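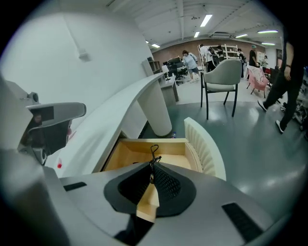 *Pinza de mano con almohadillas de malla negra, junto a un cajón de madera clara.*

# Antes de comprar otro brazo, prueben la pinza con la mano

Llevo un tiempo discutiendo con gente que elige pinzas por catálogo. Miran la fuerza de cierre, la apertura máxima y el peso, comparan tres columnas de números y firman el pedido. Meses después el brazo funciona bien y la pinza no agarra lo que tiene que agarrar. Mi opinión es que ese dinero se gasta mal, y que una pinza debería pasar primero por la mano de una persona.

En Platville hicimos la comparación en mayo. Teníamos dos candidatas, la Stullura y la Rathnayake, y un presupuesto que daba para equipar una sola línea. El proveedor de la primera ofrecía una demostración sobre su propio brazo, con sus propias piezas. La rechazamos. Pedimos los dos modelos en versión de mano y reunimos 54 objetos de los que manejamos a diario: bridas, tapones, bolsas pequeñas, cajas de cartón fino y algunas piezas que siempre dan problemas.

El resultado no coincidió con las fichas. La Rathnayake cerraba con más fuerza, pero en los objetos finos el dedo llegaba tarde a la superficie y los empujaba. La Stullura agarraba menos peso y fallaba menos. De 386 intentos con cada una, la diferencia a favor de la Stullura se concentró casi entera en los objetos alargados y planos. Con una hoja de cálculo no lo habríamos visto. 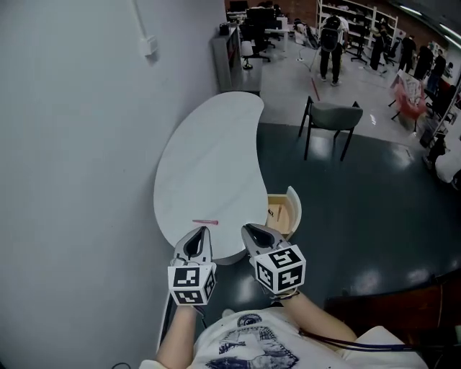 La objeción habitual es que una persona compensa los defectos de la herramienta sin darse cuenta. Es cierto, y conviene tomarla en serio. Quien sostiene la pinza corrige el ángulo con la muñeca, se acerca más despacio a lo delicado y acaba aprendiendo los trucos de cada mecanismo. Por eso no basta con anotar si el agarre salió bien; hay que registrar el recorrido. Los cubos blancos con patrones cuadrados en blanco y negro, montados cerca de la empuñadura de cada pinza, son marcadores de los que se usan para seguir una posición con cámaras. Con el recorrido delante se distingue una pinza buena de un operador hábil: si para coger una tapa hacen falta tres correcciones de muñeca, el brazo también tendrá que hacerlas, y las hará peor.

Gerardo Grasso, que programa nuestros brazos, defendía lo contrario. Para él la prueba manual añade semanas y retrasa lo único que cuenta, el ciclo completo en máquina. Le doy la razón en una cosa: el tiempo de ciclo no se puede estimar a mano. Una persona no se mueve como un brazo de seis ejes y cualquier cifra de velocidad sacada así es inútil. Pero la geometría del contacto sí se puede juzgar, y es ahí donde se equivocan la mayoría de las compras que he visto.

También cuenta el coste. Montar una pinza en el brazo, ajustar la brida, recalibrar y escribir el programa nos lleva 4 días por modelo. A mano, el mismo conjunto de objetos se recorre en una mañana - y si hay que cambiar las almohadillas, se cambian y se repite.

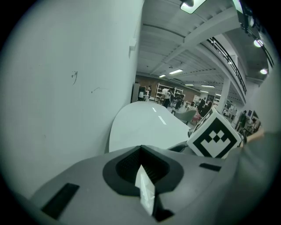
## Lo que habría que pedir al proveedor

Primero, una versión de mano con los mismos dedos que la versión de brazo. Hay fabricantes que entregan para pruebas unos dedos más blandos que los de serie, y entonces la comparación no vale nada.

Segundo, los datos sin procesar. El controlador Suven, que usamos con las dos pinzas, guarda la apertura de los dedos y la posición en un mismo archivo. Otros solo devuelven un resumen con el porcentaje de aciertos. Ese porcentaje no sirve para decidir: dos pinzas pueden fallar lo mismo por motivos muy distintos, y uno de ellos puede arreglarse cambiando la goma.

Tercero, recambios. Las almohadillas se gastan, y una pinza que rinde bien con material nuevo puede perder el agarre a los 300 ciclos. Pidan dos juegos y repitan los objetos difíciles con el juego usado.

Grasso sigue pensando que exagero. Hemos acordado que la próxima pinza pasará por las dos pruebas, primero la mía y después la suya, y que el pedido no se firmará hasta tener ambas tablas.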